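# 托盘、盘子和水果：茶水间桌面摆放记录

整理：Rüdiger Böttcher
更新：2025年10月24日

这一页收的是 2305 室茶水间的桌面摆放。2305 室在走廊尽头，原来是会议室，二月份改成茶水间，会议桌搬走，换进来一张白色长方桌。桌子的四个角是圆的，走道窄，过人的时候不容易磕到腿。

改完以后大家问得最多的是桌上该放什么。之前的做法是什么都放：杯子、纸巾、糖包、没吃完的饼干，还有各人从家里带来的水果。到了下午桌面基本没有空位，擦桌子要先花时间搬东西。后来定下来，桌上只留一个托盘，托盘里放一只盘子，水果按当天的量拿出来。其他东西一律进柜子。

## 用到的东西

托盘是木头的，长方形，带一圈矮边。矮边的作用主要是挡水，杯底带出来的水留在托盘里，不会流到桌面上。我们买的时候看过 Wasdale 和 Hinrichs 两家的货，Hinrichs 的边高一些，端起来稳，但是放大盘子时盘子容易架在边上。最后选了 Wasdale 的矮边款。

盘子是浅蓝灰色的圆盘，盘边微微翘起。颜色浅，放在深色木头上容易看清有没有碎屑。圆盘直径和托盘的宽度接近，放的时候稍微靠上也没有关系，下面留出来的那一块可以放叉子或者一张叠好的餐巾。

水果以香蕉为主，有时候有橘子和苹果。香蕉不用洗，不用刀，适合没有水池的房间。2305 室的水池要到二期才装。

## 香蕉放哪里

香蕉的放法讨论过几次，有人觉得应该进盘子，有人觉得直接放在桌上就可以。两种都试过。放在盘子里看上去整齐，缺点是盘子被占住，切好的点心没有地方放。单根香蕉放在托盘右边，盘子空着备用，取用比较方便，现在平时都这样放。

数量多的时候另有办法。超过 6 根就不上桌了，挂在柜子旁边的挂钩上，每次取 2 根下来。挂着的香蕉不压底，黑斑出得慢一些。

## 桌面
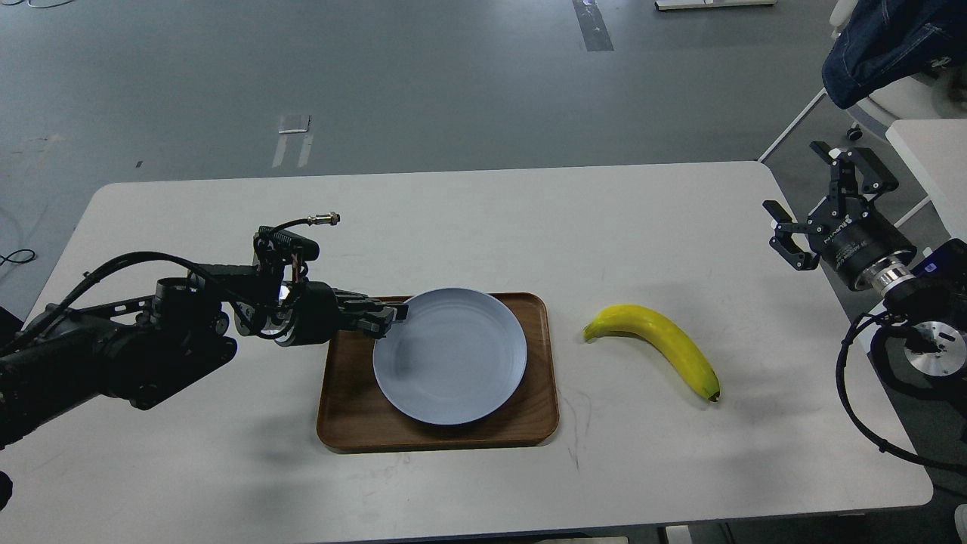
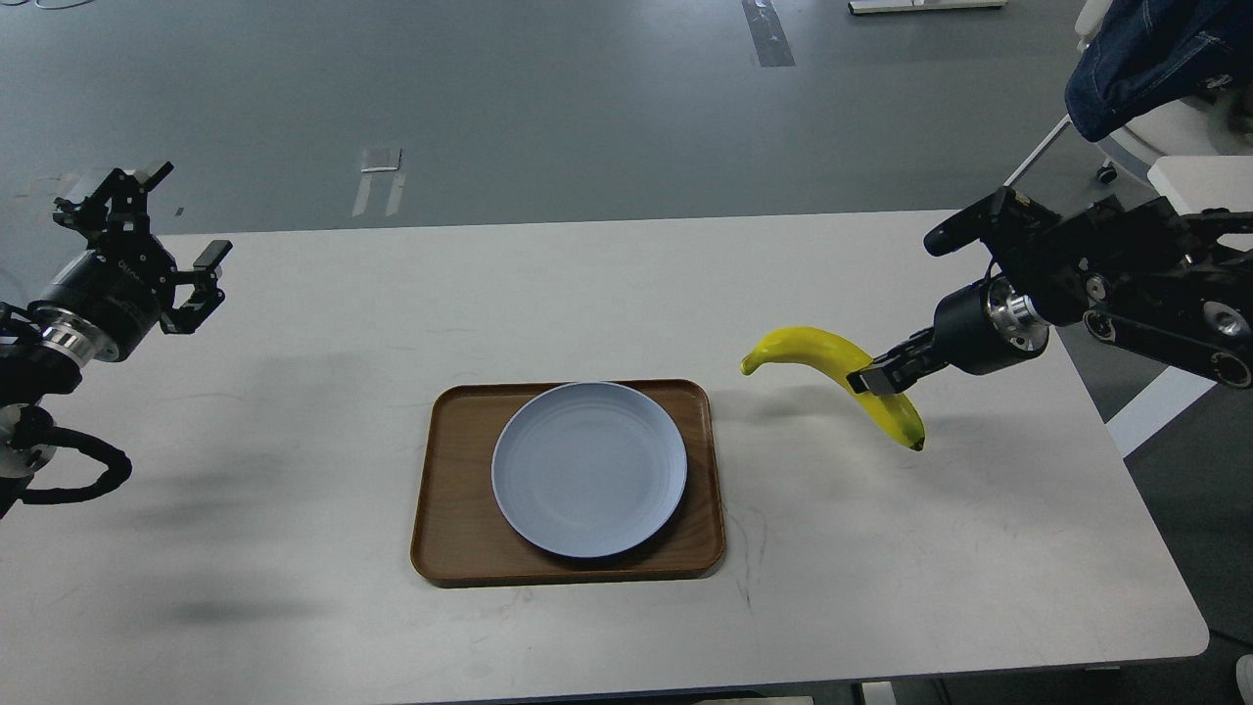
两张里盘子都是空的，放在木托盘上，香蕉都在托盘右侧。

**桌上的细划痕能去掉吗？**

要看是哪一种。笔印一类的痕迹，先用拧干的湿布擦，擦不掉再蘸一点酒精，擦完马上用清水过一遍。灰色的擦痕多半是别的东西蹭上去的，用白色橡皮轻轻擦就会变淡。真正划进表面的痕迹去不掉，可以不管它，不影响使用。不要用钢丝球和去污粉，会把周围的光泽一起磨掉，结果比原来的划痕更明显。

## 每天的收拾

早上第一个到的人把托盘摆出来，位置在桌子中间略偏左，右边留给水果。盘子从柜子第二层拿，用之前看一眼有没有水渍，有就用干布擦掉。

中午不用收。香蕉皮直接进门口的厨余桶，不要放回盘子里，也不要放在托盘边上。果皮在木头上搁久了会留一圈深色的印子，擦起来很费事。

下班前的顺序是先收水果，再收盘子，最后端托盘。托盘端走以后擦一遍桌面，从里往外擦，边上的圆角容易漏掉，要多带一下。盘子洗好立着晾，托盘只擦不泡。木托盘泡水会翘，我们已经翘过一个，现在垫在打印机下面。

剩下的香蕉如果第二天还能吃，就挂回挂钩。皮已经全黑的带去给楼下烤香蕉面包，他们一直收。

## 木托盘的保养

每个月上一次油，用食品级的矿物油，布上倒一点，顺着木纹抹匀，放一夜，第二天早上把多余的油擦掉。刚上过油的那天先不要把餐巾直接放上去，会印出油渍。

柜子里还有一瓶 Pliltness 的木器蜡，是以前留下来的，味道偏重，只用来擦柜门，不要用在托盘上。瓶身的标签已经贴了纸条注明。

## 采购

盘子如果打碎了，照原来的颜色补，不要换成白的。白盘子放在白桌子上，临时从托盘里拿出来以后不显眼，之前就有一只被胳膊肘碰到地上。补货走 Workmont 的单子，写明浅蓝灰、圆形、浅边，不用写牌子。托盘暂时不补，柜子里有备用的。

水果每周一和周四各买一次。香蕉挑梗部还带一点青的，放到第二天正好。已经起斑的不要买太多，除非当天有人来开会。

二期装水池的时间还没有定，定了以后这一页的收拾顺序会改，洗盘子就不用再端到隔壁去了。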